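Sturncombe makers' day, Sat 17 May
Speaker notes: two grippers, one pile of shirts

Slide 1. Hello, thanks for coming, mention that the tea's at the back. I'm going to talk about fingers for twenty minutes. If you came for the drone session you want the other hall (wait for people to leave, don't take it personally).

Slide 2. Why we did it. We'd been using the Bretus suction head on boxes and bottles since March and loved it. Then Indrek Mets asked me if it would pick up a T-shirt, and I said yes without thinking! It would not. It sucked air straight through the cloth and made a noise like a hoover eating a sock. So we borrowed a pair of Seneviratne two-finger grippers, one with hard tips and one with soft, and spent far too long on laundry.

Slide 3. The setup. Same arm, same controller, same wrist camera for both. Only the fingers changed. Each gripper got 1,000 tries at grabbing a hem and lifting. Say this slowly, as last time somebody asked about it three times. Then put up the wrist view and let people look at it for a bit before carrying on.
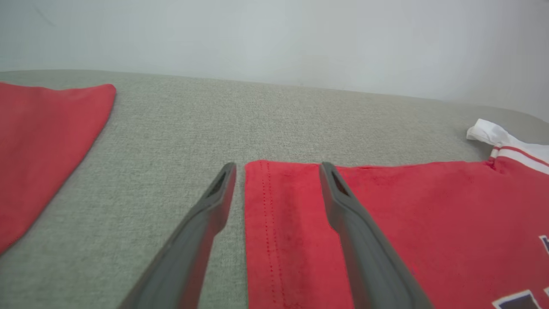
Wrist camera view, fingers open, one tip just above the red shirt.

Slide 4. What I want them to notice is how much of the view the fingers take up. You've got the hem with its double row of stitching, lovely clear thing to aim for, and then two great lumps of grey in the foreground. Charoen Kongkaew wrote the edge finder for us and his first version kept picking the edge of the finger. (Pause for laugh. If no laugh, move on quickly.) We masked the fingers out in the end, which took him an afternoon.

Slide 5. Results. Hard tips missed 118 times, nearly always by skating over the top of the fabric. Soft tips missed far less but were slower, because we had to press down first and then close. They also grabbed 2 layers when we wanted one, quite a lot, and I haven't got a good fix for that yet. Ask the room! Somebody here must fold shirts for a living.

Slide 6. Things that annoyed me. The cable on the soft one is too short. The Kultus controller forgets its grip force when you restart it, so write yours down on a bit of tape and stick it to the lid. And we saved 2,866 clips with the clock set wrong, so please check yours before you press record.

Slide 7. Next job is towels, then anything with buttons. Leave time for questions. Indrek has the spare fingers in his bag if anyone wants to squeeze them, and I'd like both pairs back before we pack up.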